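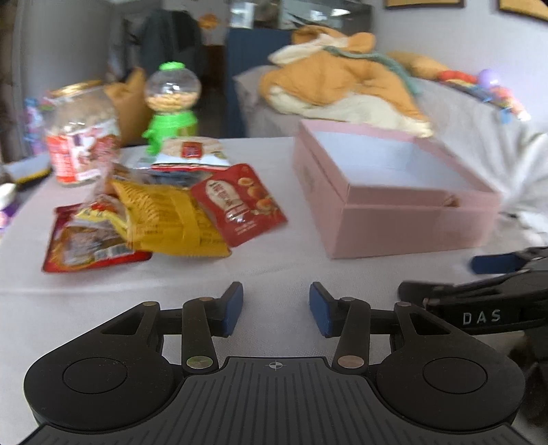 When will the restored serial Nirness return to the screen?

The six surviving episodes will be shown in March, with the first beginning at 7:30 p.m. in the main theatre of the Cekside Screen Archive.

The science fiction serial, produced by Wastulia Television, has not been broadcast in colour since its original run. Archive director Poonam Pandey confirmed that restoration of the fourth episode — long held only as a damaged print — was completed under the supervision of Ankit Tomar.

Scriptwriter Roscoe Villanueva will introduce the opening program. A catalogue of 413 production papers, compiled by Manju Bhatia, will be available to researchers by appointment.

The theatre seats 325. Tickets are $25 and may be reserved through the archive's box office.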